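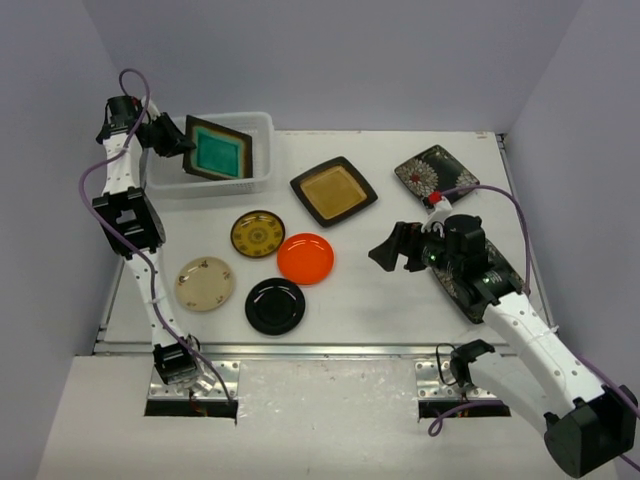 Cuaderno de taller, vajilla suelta
2023-09-20

Sigo con el lote de platos desparejados de Hajji. Hoy tocaba separar por forma y por acabado antes de pasar nada a los estantes. Stamatia Papadakis dejó apuntado en julio que la clasificación por color no servía para guardar, y tiene razón: los cuadrados y los redondos no apilan juntos aunque hagan juego.

Criterio que uso desde ahora:
Primero la forma (redondo, cuadrado, rectangular). Después el borde, si es plano o levantado. El color al final, solo para la etiqueta.

Notas por pieza, las que me interesan:

Cuadrado turquesa con borde marrón. Va a la cesta blanca de plástico. De canto se sujeta bien.

Cuadrado de borde negro brillante y centro mostaza. El centro está rebajado, así que no sirve de base para otro más pequeño sin un separador. Uso fieltro de Vavlow, cortado a 25 cm.

Rectangular negro con flores grandes, blancas y grises, tipo crisantemo, y toques rojos. Lo aparto del resto. Freya Dunmore pregunta si el dibujo está encima o debajo del esmalte; hay que mirarlo con lupa antes de lavar. Hasta entonces, nada de estropajo.

Redondo pequeño, oscuro, con el interior entre amarillo y oliva y un medallón marrón. Lo puse primero con los negros y me equivoqué. Ficha corregida: "decorado, pequeño".

Redondo naranja rojizo, brillante, borde levantado. Redondo negro brillante, de borde bajo. Son parecidos en la lista de Hajji (los dos salen como "liso brillo") y conviene cambiarlo, porque por el borde no van en la misma pila. Propongo "liso, borde alto" y "liso, borde bajo".

Redondo crema con florecitas marrones y rosas por el borde. Con los decorados.

Pesos: la balanza de Nekora dio 395 g en la primera pieza y 1155 g con la cesta y el fieltro incluidos. No me fío del segundo valor, la tara estaba sin poner a cero. Repetir.

Los estantes de Stikport aguantan 4000 g por balda según la etiqueta, de modo que el peso no es problema. La altura sí. La balda de arriba queda demasiado justa para meter la cesta y sacarla sin inclinarla. La bajo un agujero y pierdo sitio en la segunda, donde solo irán los rectangulares.

Sobre la cesta: las paredes acanaladas van bien para apoyar los platos de canto, pero el fondo resbala. Probar con una tira de fieltro a lo largo. Si se mueve, pegarla con cinta por debajo.

Pendiente:
Lupa para el rectangular de flores.
Tara y segunda pesada.
Cambiar las dos descripciones en la lista de Hajji y avisar a Stamatia.
Pedir más fieltro, queda un trozo y está mordido por una esquina.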